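About the Clomgate Manipulation Group

Who we are

The Clomgate Manipulation Group works on one problem: learning grasp and placement policies from demonstrations that people record at home with hand-held grippers. The group was formed inside Urnberg, a maker of end-of-arm tooling, and now operates as a separate research company. Hernán Giraldo directs the research program. Engineering, data processing and evaluation share one floor and one issue tracker.

We publish methods, and we license trained policies and the processing software. We do not sell hardware. Drawings for the hand-held gripper remain with Urnberg, and requests for them should go there.

What we study

Our central method is called Rusex. It takes a demonstration recorded from the gripper's own viewpoint and splits it into contact segments: approach, closure, transport, release. Each segment is labeled from finger width and wrist motion alone. The policy is then trained on segments, with the full episode used only to set the order in which they occur.

The method came from a failure. Our first policies were trained on whole episodes and performed well on the benches where the data had been recorded. In a new home they approached correctly and closed early. Inspection of the logs showed that the model had tied closure to background features such as wall edges and furniture lines, which were constant within a site and useless outside it. Segment training removes most of that signal, because one closure segment is short and is sampled next to closures from other sites. 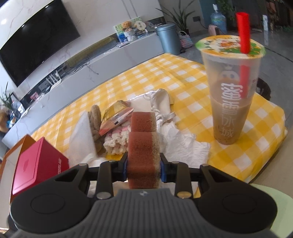 Soft objects are the harder half of the problem. A rigid part stops the fingers at a known width, and the width reading is enough to mark contact. Compliant objects keep yielding after contact, so the threshold has to come from the rate of change in width. A sponge pinched between the blue jaws, with a second one of the same shape directly ahead, is a useful case for this reason: the held object and the next target look alike, and the policy has to separate them by position and finger state. Knitted and plush items add a further difficulty in that their outlines change with every contact. We report soft and rigid results separately for this reason and do not publish a pooled score.

Current results

The reference evaluation consists of 800 trials in homes that contributed no training data. On rigid objects, segment-trained policies completed 99 percent of grasps. On soft objects the figure was 91 percent. A grasp counts as complete when the object is lifted clear of the surface and held for 3 seconds. Slips after that interval are logged under transport and scored separately.

Two limits should be stated. Release into an open container is weaker than grasp, mainly where the container already holds soft material and the visible floor area is small. Performance also drops on strongly patterned cloth, where repeated edges disturb the estimate of height above the surface. Checked fabric was added to the recording protocol in April to address this, and the effect on height error is still being measured. 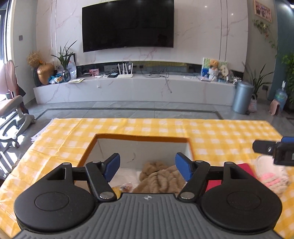 Open-jaw view over a box containing paper and plush cloth, on a checkered tablecloth.

How we work

Recording takes place in lived-in rooms. Operators set out the task objects and leave the rest of the room as it is. Televisions, plants, routers and cables stay where they are. Fixed backgrounds gave us the early closure fault described earlier, and we do not stage rooms to avoid variation.

Every session starts with a width calibration: jaws fully open, fully closed, then open again. Sessions without a valid calibration are discarded whole. Segment labels are generated automatically, and a sample from each session is checked by hand against the width trace. If the sample fails, the session is relabeled from the raw trace with a site-specific threshold, and the change is recorded in the dataset log.

Evaluation is kept apart from training. The evaluation team selects its own homes and objects and does not share the list until scoring is closed. Scoring software is versioned with the policy, and older policies are rescored whenever the software changes.

Partners

Pawłowska, an independent test laboratory, repeats our reference evaluation using its own operators and objects. Its reports are released without edits from our side. Urnberg supplies replacement jaws and fingers and receives wear data in return.

Working with us

We accept proposals for joint studies on contact segmentation, compliant objects and placement in cluttered containers. A proposal should name the task, the object set and the measure of success. Descriptions of an existing dataset should include the sampling rate and state whether finger width was recorded. Without a width signal, Rusex cannot be applied in its present form.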